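Notes on the compressed air, continued from the last page that still had coffee on it.

The line to the back benches has been dropping pressure since the new dryer went in. Carkent sold us the dryer and says it's the hoses. The people who sold us the hoses say it's the dryer. I have a gauge and a bottle of dish soap, so I have decided to be the tiebreaker.

Method: shut down everything that uses air, fill the tank, close the main valve, go to lunch, come back, read the gauge. Then repeat with one branch closed at a time. It takes forever and you learn a great deal about lunch.

Branch A held. Branch B held well enough that I tapped the gauge to see if it was stuck. Branch C lost 12 psi before I had finished my sandwich.

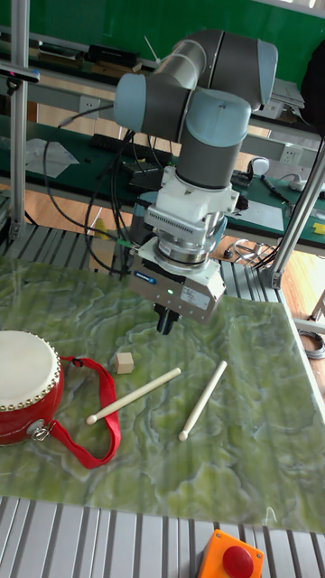
**Jotatton, May**

Went along branch C with the soap. Found bubbles at the following:

- the quick coupler by the sink (replaced last winter, by me, so no comment)
- a tee fitting wrapped in so much thread tape that it looked like a sprained ankle
- the drain on the Simon regulator, which hisses if you look at it and stops if you hold it

Retaped the tee with a normal human amount of tape. Swapped the coupler. The drain came apart in my hand and had a little crescent of rust sitting across the seat. Cleaned it, put it back, and it has been quiet since, though I don't trust it.

Second lunch test on branch C: lost 3 psi. Better, still not good. At this rate the compressor is running mostly to keep the ceiling supplied with air.

Did the sum on the back of the packing slip. Roughly 2,000 hours a year with the line charged, and the motor kicking in far more often than it should. I won't write the cost down here in case somebody reads it and asks why we waited.

The remaining leak is up high, past the second hanger, where the old black pipe meets the newer stuff. I could hear it with the fans off. Needs the tall ladder, and the tall ladder is at Lindon and has been "coming back tomorrow" for long enough to qualify for a pension. 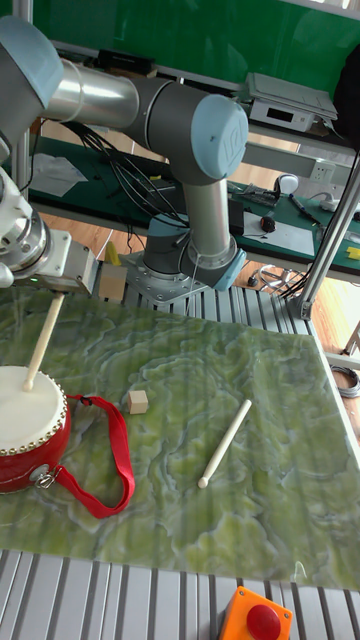 Lindon wrote back at 4:43 to say that the ladder is on the truck, that we should check the union nut before cutting anything, and that their own high joint turned out to be finger tight. They also want their soap bottle back. I was not aware it was their soap bottle.

Fine. Union nut first. If it's finger tight I will tighten it and tell everyone it was a difficult repair.

Still to do:

- ladder, union nut, soap again
- new drain for the regulator, order two
- lunch test on all branches with the dryer bypassed, then call Carkent
- label the valves, the one marked "NOT THIS ONE" is the main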